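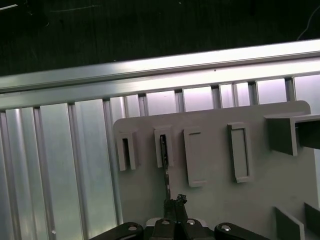

# Working rules for the Dirndale insertion cell

Project report, May 2026
Lautaro Carrasco, Ignacio Herrera

## 3. Rules we followed

Our supervisor, Horacio Sosa, asked us to write the rules before running any trials. The first draft had 20 rules. We cut it to 16 in April after finding that several said the same thing in different words.

The ones that changed our work most were:

- One person holds the stop button during every run and does no other job.
- Hands stay outside the taped line while the arm has power, even when it is still.
- The gripper is never opened remotely on a jammed part. Power off first, then free it by hand.
- Speed goes up only after a full set of slow runs with no contact faults.
- Every run is logged, including the ones we stopped ourselves.

The last rule was the hardest to keep. We logged 896 runs out of 987 - the missing ones were nearly all short tests by one person late in the day. Those should not have happened at all, as rule 1 needs two people.

## 4. Changes for the next group

Vicente Palma suggested locking the controller until a run number is typed in. We agree, but did not have time to build it. The slot board should also be checked for loose holders at the start of each session. At present this is only done when a fault comes up.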